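Sábado por la noche

Hoy he dado la última clase antes del puente y vengo con la garganta tomada. Siete alumnos, todos puntuales menos Eckhard Görtz, que llegó a y veinte con el paraguas roto. Tocaba vocabulario de la castañada y de Todos los Santos, que en el libro viene despachado en media página con una foto de crisantemos y un ejercicio de unir con flechas.

Me salté el libro. Puse en la pizarra castaña, castañera, cucurucho, asar, brasa, boniato, panellets, huesos de santo. Con «huesos de santo» hubo que parar un rato. Expliqué que es mazapán relleno de yema y Eckhard quiso saber de qué santo. Le dije que de ninguno en concreto. Lo apuntó igual, con un interrogante al lado.

Después vimos «sacar las castañas del fuego». La entendieron bien por el contexto, pero al hacer frases propias casi todos la usaron en sentido literal. La señora Böttcher escribió: «Mi marido saca las castañas del fuego porque yo tengo hambre». Gramaticalmente correcta. Se la di por buena y luego le puse otra debajo, con el cuñado que siempre le saca las castañas del fuego a su hermano en el banco. También salió «dar la castaña», que no tenía prevista.

Los tiempos verbales siguen flojos. Les pedí que contaran una fiesta de otoño de su infancia y se me mezclaron el indefinido y el imperfecto en todas las mesas. «Cuando era niño, fuimos siempre al cementerio con mi abuela.» Lo corregí en la pizarra tres veces y a la cuarta frase volvió a salir. El próximo día llevo la hoja de las rutinas y los marcadores (siempre, cada año, de pequeño) y no paso a nada nuevo hasta que lo tengan.

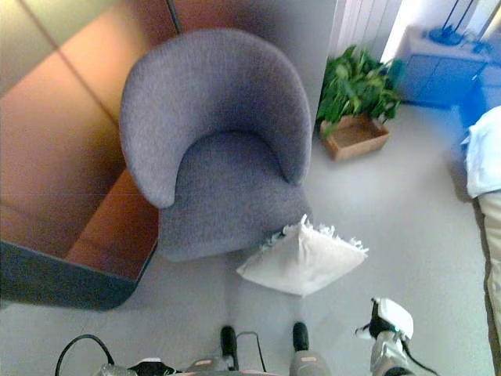
De Bradatau llamaron a mediodía. Quieren que el grupo de octubre siga hasta Navidad y que entren dos personas más de la oficina de Millstead. He dicho que sí a lo primero y que lo segundo depende del nivel. Me mandan las pruebas por correo; son 50 preguntas tipo test y no dicen nada de cómo habla la gente, así que pediré también una llamada corta con cada uno.

Por la tarde he corregido redacciones. Diecinueve en total, contando las atrasadas del grupo de los martes. La mejor, una sobre los buñuelos de viento, con la receta mal copiada pero bien contada. En cuatro aparece «embarazada» por «avergonzada», y eso que lo dimos en la segunda semana. He empezado una lista de palabras de la temporada para repartirla en fotocopia. Llevo 103 y hay que podar, en una hora no caben. Fuera «osario» y «responso». Dejo «velar», «lápida» y «víspera», que las van a oír estos días.

Mi madre preguntó si subo al pueblo el día uno. Le he dicho que sí, que llevo yo las flores. Hay que salir antes de las nueve o no se aparca.

Para el martes: fotocopias, pilas para el altavoz, devolver el diccionario a Raststead. Mirar si «boniato» y «batata» son lo mismo, que me lo preguntaron y contesté demasiado deprisa.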